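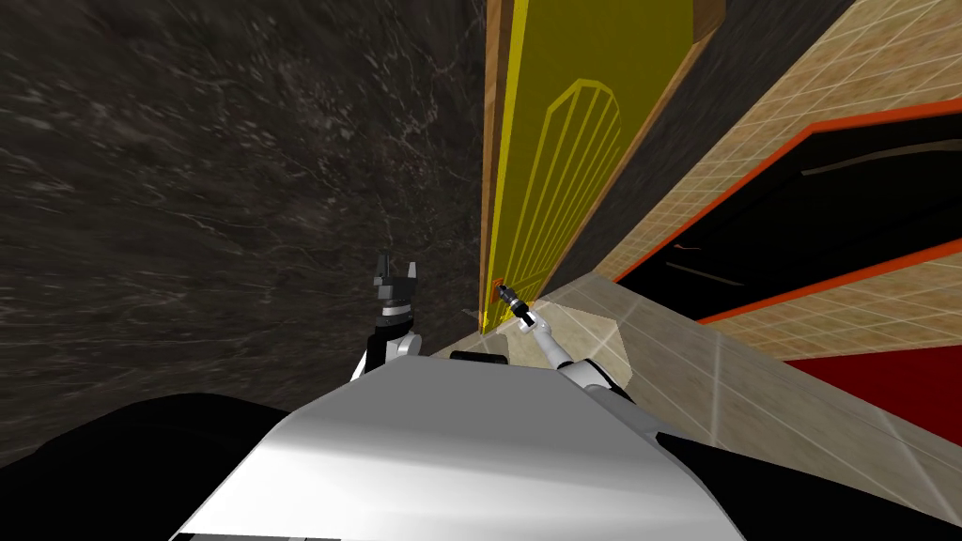
4 min read

Nodby's half-court defence has conceded fewer points in the paint each month since September, and the change is mostly one of hand position. Assistant coach Birutė Ramanauskas wants the on-ball defender's lead hand high and open, much like the left gripper with its fingers pointing upward against the dark marble wall. 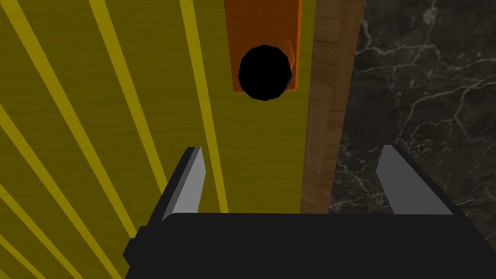
The weak side drops one step earlier than last season. Against Sumgate this forced 18 turnovers.
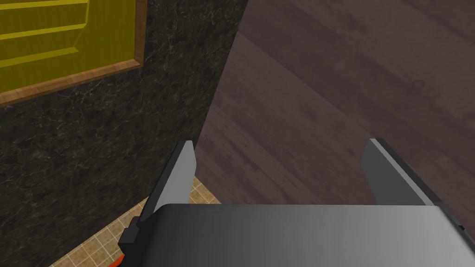 Wenjie Qin, at guard, takes the first switch - the centre stays home.

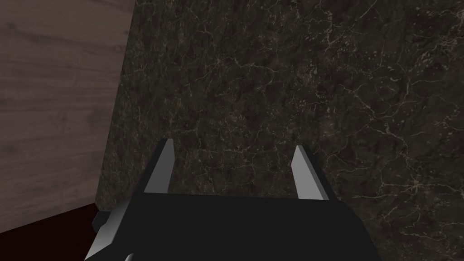

Rebounding remains the weaker area.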